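Automation and Everyday Work
Handout 5: Can it clear the table yet?
12 shares | 2 comments

Last week we went through the Geka brochure, which promises a home helper that will "tidy any room." Keep that phrase in mind on Thursday, when we look at how such claims get tested. A typical test is a white table, a mesh pen holder and a handful of things, say a marker, a tangerine and a red chili pepper. The marker belongs in the holder. A child of three does this while talking about something else.

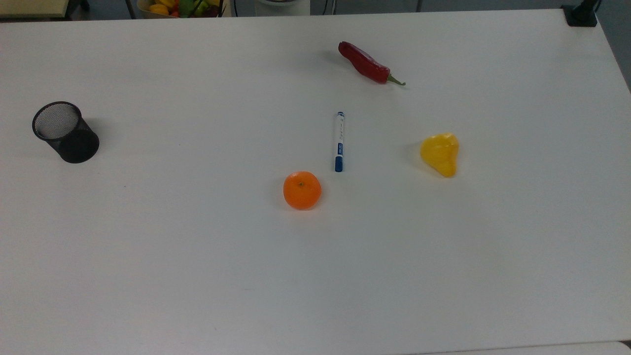 Write down what a fair score would be before you read any results. Drurnell reports 100 percent on its sorting task, but the paper gives the machine 2 tries at each item and leaves out anything that rolled off. Ask who put the objects back between runs. Ask whether the lights were changed. Most of the papers on the list don't say, and I take silence as a no.

Shop floors are the easier case. Parts arrive the same way up, and if they don't, someone fixes the feeder. Kitchens have no feeder. The Wirnska trial moved from a bench to a real apartment and its success rate fell so far that the authors put the number in an appendix. Read the appendix first.

Getting a gripper over the rim of a small cup is a fair piece of engineering. Calling it housework is a stretch.
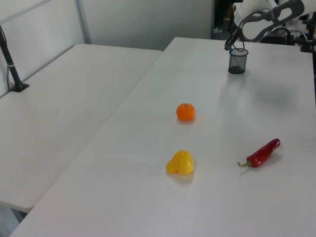
Demissie objects in a comment under the online copy of these notes that I'm asking for a finished product when the field is still on basic skills, and that dishwashers were poor at first too. Fair enough, but dishwashers weren't sold as cooks.

For Thursday: pick one claim from the brochure and write the test that would make you believe it. One page, with the failures counted.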